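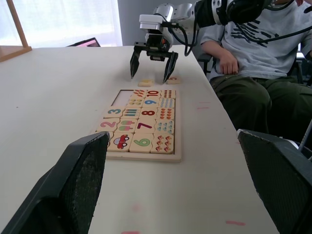

Didáctica de las matemáticas en Educación Infantil
Apuntes del tema 4: el número cardinal y el paso a la cifra escrita

Compartir 9 · Comentarios 4

1. Punto de partida

En el tema anterior vimos la clasificación y la seriación. Ahora entramos en el número propiamente dicho. Conviene separar desde el principio tres cosas que en el aula suelen ir mezcladas: la palabra numérica ("cinco"), la cifra (5) y la cantidad (cinco botones sobre la mesa). Un niño puede dominar una de las tres sin dominar las otras. Es frecuente que recite hasta diez sin dificultad y que, al pedirle cuatro lápices, entregue un puñado.

Recitar la serie es una actividad verbal. Se aprende como una canción y al principio funciona como un bloque: si se interrumpe al niño, tiene que volver a empezar por el uno. Más adelante la cadena se rompe en eslabones y puede arrancar desde cualquier punto. Ese cambio es necesario para sumar contando desde el primer sumando y se retomará en el tema 6.

2. Principios del conteo

Seguimos la formulación clásica, que distingue cinco principios.

Correspondencia uno a uno. A cada objeto le toca una etiqueta y solo una. Errores típicos: saltarse un objeto, contar el mismo dos veces, señalar más deprisa de lo que se habla.

Orden estable. Las palabras se dicen siempre en la misma secuencia. Un niño que cuenta siempre "uno, dos, cuatro, siete" respeta el principio aunque la serie no sea la convencional. Hay que anotarlo en la observación, pues indica que ha entendido que el orden importa.

Cardinalidad. La última palabra dicha responde a la pregunta "cuántos hay". Se comprueba preguntando después del conteo. Si el niño vuelve a contar desde el principio, todavía no lo tiene asentado.

Abstracción. Se puede contar cualquier cosa, también colecciones de objetos distintos entre sí, sonidos o palmadas.

Irrelevancia del orden. Da igual por qué objeto se empiece.

Los tres primeros describen cómo se cuenta; el cuarto, qué se puede contar; el quinto combina los anteriores.

3. Subitización

Reconocer una cantidad pequeña de un vistazo, sin contar. En adultos llega a tres o cuatro elementos cuando están desordenados. Con configuraciones conocidas, como las del dado o el dominó, el límite sube, pero entonces intervienen la memoria de la forma y la descomposición en grupos (el 6 como tres y tres).

Consecuencia práctica: al preparar láminas de cantidades hay que variar la disposición. Si el 5 aparece siempre como en el dado, el niño aprende un dibujo. Para las cantidades por encima de 5 conviene agrupar al principio y dispersar después.

4. De la cantidad a la cifra

La cifra es un signo arbitrario. Nada en el trazo del 8 recuerda a ocho cosas. Los niños que todavía no usan cifras suelen inventar notaciones propias: tantos palotes como objetos, o el dibujo de cada objeto. Son respuestas correctas a la pregunta "¿cómo lo apuntarías para acordarte?" y no deben tacharse.

Secuencia recomendada:
a) comparar colecciones sin números (más, menos, igual que);
b) contar colecciones manipulables;
c) representar la cantidad con marcas propias;
d) asociar marcas y cifra;
e) escribir la cifra.

La escritura llega al final. Invertir los trazos del 3 o del 7 es habitual hasta los seis o siete años y por sí solo no indica ningún problema con el número.

El cero se trabaja aparte. En la etapa (d) hay que preguntar por colecciones vacías ("¿cuántas quedan en la caja?") antes de presentar el signo. El 10 plantea la dificultad contraria: es la primera cantidad que se escribe con dos signos, y a esta edad se lee como un bloque, sin valor posicional.

5. El caso de Parkdale y Kelldale

Kazue Tanabe comparó dos centros durante un curso. En Parkdale se introdujeron las cifras en la primera semana; en Kelldale se esperó a abril y hasta entonces se trabajó con colecciones y marcas. Participaron unos 60 niños de cuatro y cinco años.

En la prueba final los dos grupos leían las cifras igual de bien. La diferencia apareció en la tarea "dame n": los de Kelldale entregaban la cantidad pedida con menos errores, sobre todo a partir de 5. Tanabe advierte que los grupos no se formaron al azar y que las maestras de Kelldale tenían más experiencia. El resultado se cita en clase como ilustración y no basta para decidir una programación.

6. Para la observación en prácticas

Usad la pauta Kubiak, disponible en reprografía. Registrad por separado recitado, correspondencia, cardinalidad y lectura de cifras. Anotad lo que el niño dice literalmente. Dejad sin corregir los errores durante la tarea; la intervención va en otra sesión.

Duración máxima por niño: 8 minutos. Si se cansa antes, se interrumpe y se indica en la hoja.

7. Lecturas

Bitow, cuaderno 2, capítulos sobre conteo y notación.
Tanabe, informe del estudio (copia en la carpeta del curso).

Entrega de la observación: antes de la sesión del tema 5. Quien tenga el centro de prácticas sin asignar puede hacerla con el vídeo de la carpeta.

Compartir 9 · Comentarios 4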